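사냥 다녀온 뒤 장비 손질과 고기 갈무리

시즌이 끝나고 현관에 던져 둔 짐을 언제 푸느냐에 따라 다음 시즌 장비 상태가 달라집니다. 우리 집에서 해 온 방법을 순서대로 적었습니다. 총기 보관과 운반, 포획 신고에 관한 규정은 지역마다 다르고 해마다 바뀌니 관할 관서에 따로 확인하시기 바랍니다.

장화와 옷

장화는 집에 들어오기 전에 흙부터 텁니다. 마른 흙은 솔로 털고, 젖은 흙은 미지근한 물에 적신 걸레로 닦습니다. 호스로 센 물을 뿌리면 봉제선 안으로 물이 들어가 말리는 데 며칠 더 걸립니다. 깔창은 반드시 빼서 따로 말리세요. 장화 속에는 신문지를 구겨 넣고 2시간 뒤에 한 번 갈아 줍니다. 그다음부터는 하룻밤 그대로 두어도 됩니다. 난로 옆이나 보일러 배관 위에 올려 두면 고무가 갈라지고 가죽이 딱딱해집니다.

가죽 장화는 완전히 마른 다음에 기름을 먹입니다. 덜 마른 상태에서 바르면 속의 물기가 빠지지 않아 곰팡이가 핍니다. 기름은 헝겊에 조금만 묻혀 봉제선과 발등 접히는 곳부터 바르고, 남은 것으로 나머지를 문지릅니다.

방수 재킷은 주머니를 다 비우고 지퍼를 끝까지 올린 다음 세탁합니다. 섬유유연제는 쓰지 마세요. 방수막이 숨을 못 쉬게 됩니다. 세제도 향이 없는 것으로 정량의 절반만 넣고 헹굼을 한 번 추가합니다. 도꼬마리나 도깨비바늘이 붙은 옷은 빨기 전에 떼어야 합니다. 촘촘한 빗으로 결을 따라 긁으면 대부분 떨어지고, 니트에 박힌 것은 핀셋으로 하나씩 뽑습니다.

주황색 조끼와 모자는 다른 옷과 섞지 말고 찬물에 손빨래합니다. 표백제가 들어간 세제를 쓰면 형광색이 빠집니다. 햇볕에 널어도 색이 바래니 그늘에 말리고, 예전보다 색이 흐려졌다 싶으면 새로 사세요. 비싼 물건도 아닙니다.

칼 손질

칼은 쓴 날 바로 씻습니다. 피와 기름이 굳으면 손잡이 틈에서 냄새가 나고 녹이 시작됩니다. 주방 세제를 푼 미지근한 물에 칫솔로 닦고, 접이식 칼은 편 채로 경첩 안쪽까지 솔질합니다. 식기세척기에는 넣지 않습니다. 나무나 뿔로 된 손잡이는 한 번만 돌려도 금이 갈 수 있습니다.

날이 상하지 않았다면 숫돌은 400번부터 시작할 필요가 없습니다. 400번은 이가 나갔을 때 씁니다. 보통은 1000번에 양쪽을 번갈아 갈고 가죽띠에 몇 번 문질러 마무리하면 충분합니다. 다 갈았으면 물기를 닦고 식용 미네랄 오일을 얇게 바릅니다. 식용유는 시간이 지나면 끈적해지니 권하지 않습니다.

가죽 칼집에 넣은 채로 몇 달씩 두지 마세요. 가죽이 습기를 빨아들여 날에 반점이 생깁니다. 우리는 칼은 기름종이에 싸서 서랍에 넣고 칼집은 따로 걸어 둡니다. 아이가 있는 집이면 서랍에 자물쇠를 다는 것이 먼저입니다. 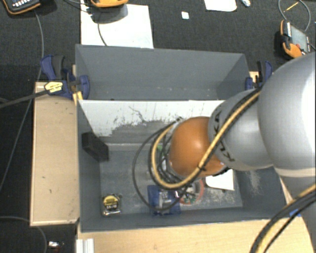 칼집 안쪽이 눅눅하다면 마른 헝겊을 길게 말아 밀어 넣었다가 다음 날 뺍니다. 냄새가 밴 칼집은 바람이 통하는 그늘에 며칠 걸어 두면 나아집니다. 향이 나는 탈취제를 뿌리면 가죽 냄새와 섞여 더 고약해집니다.

고기 갈무리

꿩이나 오리는 집에 오자마자 냉장고에 넣습니다. 바로 손질할 형편이 아니라면 내장만이라도 먼저 빼고, 속을 키친타월로 닦아 물기를 없앤 뒤 쟁반에 겹치지 않게 놓습니다. 물로 오래 씻으면 고기 맛이 빠지고 싱크대 주변까지 물이 튀어 청소할 곳만 늘어납니다. 도마와 칼은 채소용과 따로 쓰고, 끝나면 뜨거운 비눗물로 닦아 세워 말립니다.

산탄이 남아 있는지는 손끝으로 확인합니다. 깃털이 살 속으로 말려 들어간 자리를 따라가 보면 대개 그 끝에 있습니다. 핀셋으로 꺼내고 주변에 멍든 살은 넉넉히 도려내세요. 납탄을 썼을 때는 더 넓게 잘라내야 하고, 어린아이나 임신부에게는 먹이지 않는 편이 안전합니다.

냉동할 때는 한 끼 분량씩 나눕니다. 랩으로 공기가 들어가지 않게 바짝 감싼 다음 지퍼백에 넣고, 겉에 종류와 부위와 날짜를 적습니다. 날짜는 유성펜으로 봉지를 채우기 전에 쓰세요. 찬 고기가 들어가면 겉에 김이 서려 글씨가 안 써집니다. 해동은 냉장실 아래 칸에서 하룻밤 합니다. 국물이 흐르니 깊은 그릇에 받쳐 두어야 합니다.

질긴 다리살은 소금물에 재웠다가 약한 불에 오래 익히는 것이 제일 낫습니다. 물 1리터에 소금 44그램을 녹여 완전히 식힌 다음 고기를 담그고 냉장고에 하룻밤 둡니다. 가슴살은 얇아서 이렇게 오래 두면 짜집니다. 야생 조류는 속까지 완전히 익혀 드세요.

개 돌보기

사냥개를 데리고 다녀왔다면 장비보다 개가 먼저입니다. 발가락 사이, 귀 안쪽, 겨드랑이, 꼬리 밑을 차례로 만져 보며 진드기와 풀씨를 찾습니다. 진드기는 피부 가까이를 핀셋으로 잡고 곧게 당겨 뺍니다. 기름을 바르거나 불로 지지는 방법은 쓰지 마세요. 풀씨가 귓속 깊이 들어간 것 같으면 집에서 파내지 말고 동물병원에 가야 합니다.

젖은 개는 수건으로 먼저 닦고 마른 자리에 눕힙니다. 밥은 숨이 가라앉은 뒤에 줍니다. 우리는 돌아와서 60분쯤 쉬게 한 다음 평소 양을 두 번에 나눠 먹입니다. 목줄과 가슴줄도 같이 빨아 말리고, 방울은 안쪽에 낀 흙을 이쑤시개로 긁어냅니다.

비시즌 보관

옷과 장화가 다 마르면 뚜껑 있는 플라스틱 상자에 나눠 담습니다. 옷 상자에는 제습제를 넣고, 장화는 눕히지 말고 세워 둡니다. 발목이 꺾인 채 여름을 나면 그 자리가 갈라집니다. 상자 겉에 내용물을 크게 적어 두면 가을에 전부 뒤집어엎지 않아도 됩니다.

4월에 한 번 상자를 열어 제습제를 갈고 칼의 기름 상태를 봅니다. 헤드램프와 무전기는 건전지를 뺀 채로 보관하세요. 건전지액이 새면 단자가 녹아 기기를 통째로 버려야 합니다. 이미 하얗게 가루가 앉았다면 장갑을 끼고 식초를 조금 묻힌 면봉으로 닦아 낸 뒤 완전히 말립니다.

면허증, 보험 증서, 개 예방접종 증명서는 투명 봉투 하나에 모아 옷 상자 맨 위에 둡니다. 봉투 앞면에는 만료일을 적습니다. 접종일이 시즌 중간에 걸려 있으면 가까운 병원에 미리 예약하고, 새 증명서를 받으면 헌 것은 그 자리에서 버립니다.

글: Ngozi Omoregie
마지막 수정: 2026년 7월 18일 토요일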